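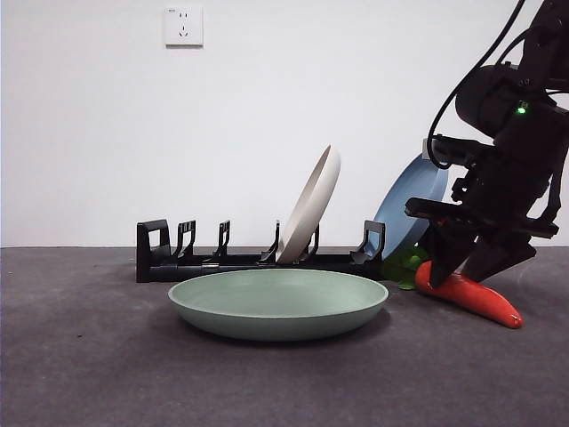

Long black dish rack, plates lean over and bowls won't go in at all

Posted by Rainer Oltmanns in Kitchen & Dishes

Hi all, I'm hoping somebody here has the same kind of rack, or at least has opinions about it (I know you do, I've read the old threads).

I have one of those long, low black racks where the plates stand on edge between upright prongs. No basket, no sides to speak of, just a flat rail with the prongs coming up and a squared-off support at one end. I bought it because I wanted something I could push to the back against the wall and forget about, and for big dinner plates it was perfect. Then we switched over to smaller, lighter dishes that my daughter can carry herself. She has an off-white plate, a light blue one and a sage green bowl that she is extremely attached to, and I would like all of it to live in the rack where she can reach it.

The off-white plate sits in its slot but it tips way back. The blue one I usually end up propping against the right end of the rack, where it stays until somebody walks by with purpose. And the bowl, forget it. It's wide and shallow and there's no way I've found to stand it up between the prongs, so it just lies in front of the rack and takes up the spot where I want to put things down.

To make it more fun, her play food ends up in the same place. There's an orange-red plastic carrot and a bunch of leafy greens that she insists on "washing" along with the dishes, and they get parked next to the plates to dry. I don't mind, I just need them to have a place, too.

The whole thing sits on a dark gray mat kind of surface under an outlet, so I can't hang anything big on the wall there without blocking the plug. The space I have for the rack is 90 centimeters long, if that matters to anyone.

So what do people do? Is there some trick for the angle of the plates? Do I give up on the bowl? I looked at the Steken rack with the wire shelf on top, but it's tall and it would cover the outlet. I'd rather keep what I have.

Thanks!

Édgar Espinoza

Ha, the bowl! We had the same fight at our house for most of a winter.

First the plates. Small plates tip back in those racks because the slots are spaced for bigger ones. A big plate sits down deep and catches the prong up high, a little plate catches it low and then flops back until something stops it. You can't change the spacing if yours is one molded piece (mine is), but you can make the slot tighter. I cut short pieces of clear vinyl tubing and slid them down over the prongs. Take a prong measurement first because the tubing comes in a bunch of sizes, and if yours have little hooks or notches at the tips like mine do, you have to go up a size to get past them. Warm the tubing in hot water and it stretches right over. I did it on 2 prongs to start with, to see if I even liked it, and ended up doing the rest the same evening with the ball game on.

If you don't feel like messing with tubing, wide rubber bands wrapped a few times around each prong do nearly the same job. They get grimy though and you'll be changing them.

The one leaning on the end, I would stop doing that with a light plate. Put it in a slot near the other plate, facing the same way. When they all face the same direction they look tidier and a kid can figure out where the next one goes. My son was three and he got it right away, and he wasn't a kid who got things right away when it came to chores, believe me!

Now the bowl. Wide shallow bowls don't stand in plate racks. You can jam one in and it'll hang there at a goofy angle and dribble water back toward the wall, and then you've got a wet wall. Turn it upside down in front of the rack instead, with one edge propped up on something so the air gets under it. I use a folded dishcloth, my wife uses the handle of a wooden spoon, and we've both been known to move the other one's setup. Then once it's dry it goes away in the cupboard. It doesn't have to live in the rack just because the plates do. If you want it low for her, a drawer is great for that. We cleared the bottom one and put all the kid dishes there, and I paid for 2 little non-slip liners from the Osteck bin at the hardware store so nothing slides around when he yanks it open (he yanks everything).

For the play food, get a small colander and make that the vegetable place. The carrot and the greens go in, they get rinsed, they drip in the sink. One thing to watch is whether the greens hold water down in the leaves. Ours did, and you have to shake them like you mean it. Same with hollow play food, if there's a seam or a hole you want to squeeze it out or it starts to smell.

Also, I'd lift that mat every so often and see what's happening under it if you're drying dishes on it daily. Mine was soaked underneath and looked fine on top. I hang it over the tub on Friday nights now.

tatel_103

Just get a different rack. The Zamora one has a flat part for bowls and a plate part. It's low, so it probably fits under your outlet but measure. I've had mine since February and it's ok. The feet leave marks.

Or dry the bowl with a towel and put it away, takes a second.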